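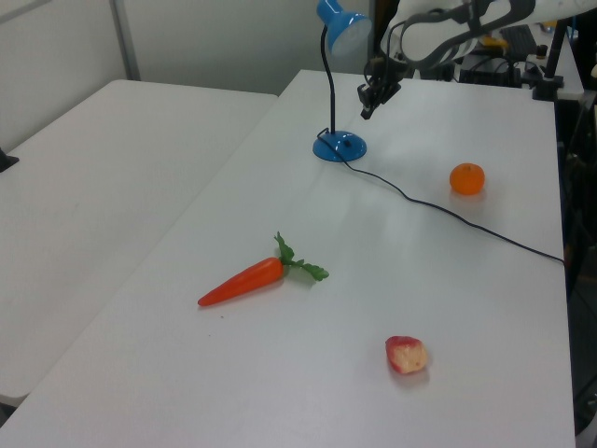 The white table with the blue lamp, toy carrot, mandarin and apple piece.

Notes from the July get-together, Irko room, started at 4

I'm taking notes again, so apologies in advance for the spelling. Ronaldo Aguiar chaired, Tarcísio Andrade came in late with the coffee (forgiven!), and Dusness sent word that they'd read these instead.

Last month's notes - fine, no changes. Ronaldo still owes us the key list.

The table. We spent ages on this one. Tarcísio loves the white top for the still life evenings and so do I, but it does shine in the middle when the light hits it, and the drawing people have grumbled. Ronaldo wants to try a matte cloth from Fontes. Agreed to borrow one first and see how everyone gets on before we spend a cent.

The lamp. I'm very fond of that blue lamp and said so, probably more than once. The bendy neck is great for getting shadows where you want them. The cord is my gripe - it runs right across the tabletop between the carrot and the mandarin and drops over the side, so it ends up in everybody's drawing. Tarcísio will bring some clips and run it along the back.

Things to draw. The toy carrot stays, the leaves are lovely and fiddly to draw. Real fruit is trickier. I'd like a fresh apple cut for each evening, and Ronaldo said he'd pick up mandarins on his way over. Ridari has offered a box of play food and we said yes please.

Money. Paper for the fall is the only big thing, 1000 sheets. Approved.

Next one is in August, same room, 11 in the morning this time. I'll bring cake.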